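Trala hand gripper: gallery

Home > Products > Hand tools > Trala > Gallery

We get asked for more pictures of the Trala than of anything else we sell, and I have been promising this page since May, so thank you for bearing with us. For anyone who has arrived here from a search and doesn't know us, we are Brinberg, a small firm making hand-held grippers for people who teach robots by showing them how a job is done. You hold the Trala, you do the work with it, and your robot arm learns from what you did. It is a simple enough idea and it has kept us very busy!

Delphine Bellamy looks after our customers and will happily talk to you about your own job before you spend a penny. She has a way of asking what the fiddliest thing on your bench is, and then asking you to post her one of them, and a good many of our improvements have started with a padded envelope turning up on her desk.

What you get

The standard kit is the gripper itself, 2 sets of fingertip pads, a spare set of bushings, the hex key and a carry case with a handle that Ionuț Husar is rather proud of. The price is 1097 euros with delivery, and people who order the Villalba wrist mount at the same time get 50 euros off the pair. If you already own an older Trala, the new pads will fit it, and you can change them over with the key you have.

How it is put together

Grigore Lungu drew the first linkage on the back of a delivery note, and the shape hasn't wandered very far from it. The arms work as a mirrored pair, left and right, so that the two pads come together in the middle and meet flat. We put brass bushings in the link ends because our early ones, which ran straight in the plastic, went sloppy after a few weeks of hard use, and Brândușa Lungu got very tired of posting out replacements. She now runs each design on the test stand, opening and closing it all day with the radio on, and won't sign it off until she is happy with the feel.

Thin and bendy parts

Flexible circuits are what most of our electronics customers write to us about, and I can see why. They curl, they slide about, and they mark if you are clumsy with them. My own advice is to take your time over the first few, pick a place to hold that has nothing delicate on it, and close the jaws gently. Corina Stanciu covers all this on her Sunday training calls, which are free to anyone with a kit and usually run on well past the hour, as she does like a good question.
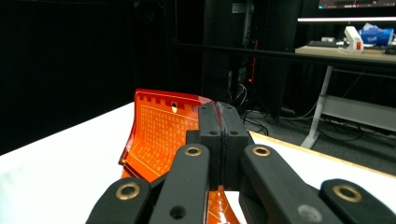
The Trala closed on an orange flexible circuit, with the brass bushings showing in the ends of the links.

Ordering and visits

We keep a few kits ready to go, and the rest are made up as orders come in. Our workshop at Brurgate is open to visitors if you let Delphine know beforehand, and you are very welcome to bring your own parts and spend a morning trying them. There is also a hire kit at 800 euros for the term, which schools and colleges seem to like, and we will take the hire cost off the price if you decide to keep it.

More pictures will go up as I get round to sorting them. If there is a view of the Trala you would particularly like, do drop us a line through the contact page.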